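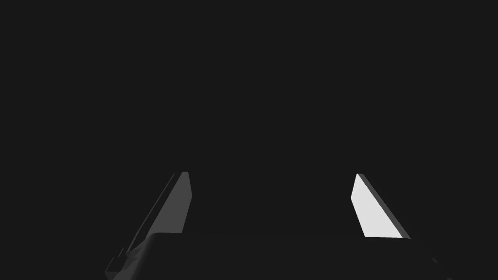
Posted by Nhi Trình | 26 March 2025
Lists > Basketball > Nestholm Fans > Trades

I'd hold off on the Byun celebration. Someone wrote earlier:

> Byun to Nestholm is as good as done. Pokano only want
> a second-round pick and he's told friends he'd love to
> play here. He gets us 15 a night, easy.

Told which friends? I read the same Stetero column you did, and it has one unnamed source and no word from Pokano. We went through this last May with the center who was "as good as done" and re-signed with his old team 3 days later. 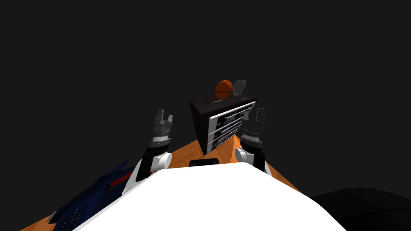 Byun's scoring is the part I really don't buy. He had the ball all the time in Pokano because they had no one else to give it to. Nestholm already has two guards who won't pass. Put him out on an orange wood floor like that one, narrowing away into the dark, and he'd still be standing in the corner waiting. He played 683 minutes this season, and around half of those came in games that were long gone.

If they get him for a second-rounder, fine. I'll believe it when the team says so.

Nhi

4 replies | 2 shares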